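Scanner rental, and other ways to spend money at the short track

I went back to Narnden Raceway on Wednesday for the midweek late model show, mostly because the new operators have been promising a "fan-first experience" since spring and I wanted to see what the phrase costs. It costs 50 dollars for one adult who parks, eats something, and rents a headset. The racing is in there too, somewhere.

I should say where I'm coming from. I've been going to dirt and asphalt short tracks since I was small enough to fall asleep on the back straight bleachers. I like a loud night. I like a bad hot dog. What I don't trust is a press release, and Narnden has put out a lot of them this year. New lights. New sound system. A "rebuilt" turn two wall that looks to me like the old turn two wall with a coat of paint. And now the Dillari listening package, which lets you hear race control and "select teams" through a rented receiver and headset.

Let's start with select teams. There were 22 cars listed for the feature and you could hear two of them. One of those was the car with the Howells name on the hood, and Howells also happens to be the name on the front gate, the scoreboard, and the cup my lemonade came in. I'm sure that's a coincidence. The Howells spotter said "clear" and "inside" for the whole first half and then his radio went to static. The other car was out on lap 7 with something broken in the rear end, after which I had a very clear feed of a crew chief breathing.

Race control was better, I'll give them that. You learn a lot about a track by listening to the people who run it. On the second caution they spent four laps sorting out the lineup while the cars rolled around, and the crowd had no idea why, because the PA was playing a truck commercial. I knew why. They had lost track of who was a lap down. I'm not saying that's worth the rental, but it was the most interesting thing I heard all night, and I suspect it's the part they'd rather I hadn't.

The earbuds that came with the receiver were junk, by the way. The fit was loose, the left side cut out whenever I turned my head toward turn four, and they're no match for an open exhaust anyway. If you're going to stand near the fence you need real muffs over the top, and if you're wearing real muffs you're already sweating by the heat races. Bring your own gear. I've said this since the first year I kept this blog, and every season somebody writes to tell me that the rental stuff is much improved.
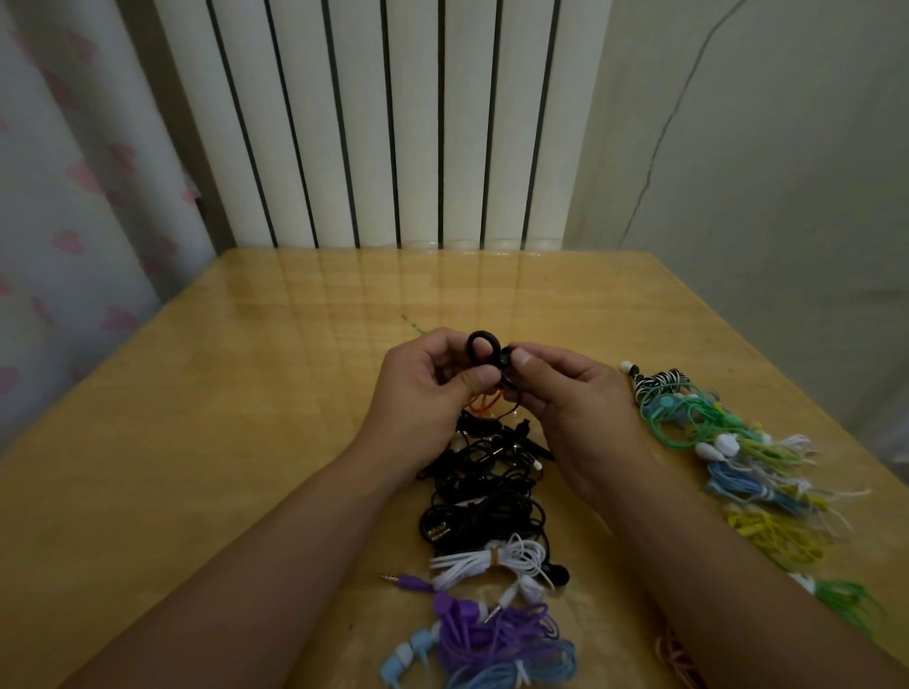
Black earphones, with a bit of orange cable in the mix.

The bigger claim this year is about attendance. The track says it had 972 paid on opening night and that the number has gone up every show since. Maybe so. I can only tell you what the place felt like, and on Wednesday it felt like a place where you could lie down across a bench without bothering anyone. The covered section had people in it. The far end by the exit gate had a family and their coolers. If it's growing, it's growing in the corporate boxes, and those have tinted glass.

I asked at the ticket window whether "paid" included the vouchers they were handing out with oil changes in Skesosstead. The answer was that all tickets are paid for by someone. Okay.

Now the racing, which deserves better than being squeezed in down here. The surface at Narnden has been the real problem for years, and no headset is going to fix it. The bottom groove has all the grip. The top is a rumor. So the fast guy gets to the bottom, and everyone behind him gets to the bottom, and we all watch a freight train until somebody loses patience and uses a bumper. The track's fix this season is a choose cone on restarts, where drivers pick their lane as they come past it. That works great at tracks with two lanes. At Narnden it means that eleven drivers in a row pick the inside, then one brave kid picks the outside to gain a bunch of spots, and he gives them all back before the flagstand comes around again.

He did hang on once, for one lap, and the place came alive. I was on my feet. That's what bugs me. There's a good track under all this, and for that lap you could see it. Put the money for the listening package and the second video board into working on that upper lane, drag some rubber up there before the heats, and people will come without an oil change coupon.

The street stocks were the best show of the night, as usual, and as usual they ran last, after half the crowd had left. The lights over turn three were out by then. Same bank of lights that was out in October, for those keeping track, and yes, those are the new ones. The leaders went three wide down the back stretch in what I'd call a heavy dusk and came out the other end with all their fenders, which says more for the drivers than for the wiring.

Some people will tell me I'm being hard on a small track that's trying. I've heard it before, usually from people who get in on a pass. I paid. I paid at the gate, I paid in the lot, I paid for the headset and left a deposit on it that took me 15 minutes in line to get back. If they'd asked me for the same money and said it was going toward the surface, I'd have handed it over and bought a shirt.

A couple of practical notes if you're going anyway. The north lot drains badly, so park along the road side if there's been rain. The pit pass gets you closer to the cars than the premium seat and costs less. The gates open at 5 but the food stands don't get moving until hot laps, so eat first. They are still cash only at the lemonade stand, whatever the sign says.

I'll be back for the next late model night, probably in the cheap end, with my own muffs and my own scanner. I've got an old one in the closet that picks up race control just fine if you don't mind holding the battery door shut with your thumb.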